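4.3 Mounting the Clurkach plate rail on a wall

Read section 4.2 before you begin. The rail holds collectible plates, saucers and shallow bowls with a rim. Do not use it for tureens, lidded pieces or any item with a foot ring deeper than 22 mm.

Parts needed for this section: rail (A), two end caps (B), five wall brackets (C), bracket screws (D), felt strip (E). Wall anchors are not supplied.

1. Choose a wall that does not receive direct sun. Overglaze decoration and gilding can fade or dull under long exposure.

2. Mark a level line at the planned height. Leave at least 10 inches between the line and any shelf, lamp or picture above it.

3. Mark the bracket positions along the line. The first and last brackets sit 5 inches in from the ends of the rail.

4. Drill and insert anchors suited to the wall type. For plaster, see Table 6.

CAUTION: Do not mount the rail over a bed, crib or seating. Do not mount it behind a door that opens against the wall.

5. Fasten the brackets with screws (D). Tighten by hand. A power driver can strip the bracket threads.

Move low furniture away from the work area before drilling, and cover carpet with a drop cloth. Plaster dust is hard to remove from pile.
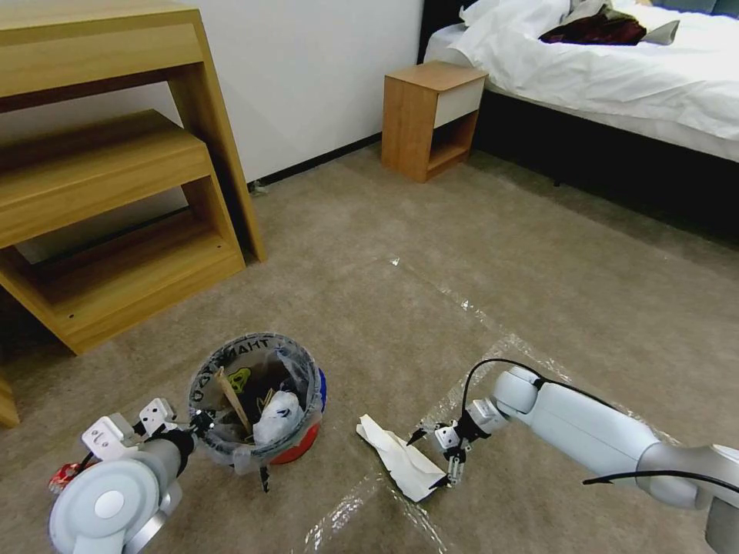
6. Hang the rail (A) on the brackets, starting at the left. Press down until each bracket clicks.

7. Fit the end caps (B). The cap with the notch goes on the right.

8. Peel the backing from the felt strip (E) and press it into the groove. Trim the excess with scissors. Wait one hour before loading.

9. Place the heaviest plate at the center and work outward. Rims must not touch.

NOTE: The maximum load is 23 lb, spread evenly over all five brackets. Weigh ironstone and stoneware pieces before placing them. If you hang fewer brackets than supplied, the rated load does not apply.

NOTE: Plates with old repairs, hairline cracks or riveted joins should be kept in the Fistell flat case (section 6) and not stood on edge.

10. Check the screws after one month and again each time the display is changed.

Replacement felt and end caps are sold under the Toledo parts list. Quote the rail length when ordering.

Section revised May 31, 2026. Technical contact: Fermín Montecinos, Nutalville.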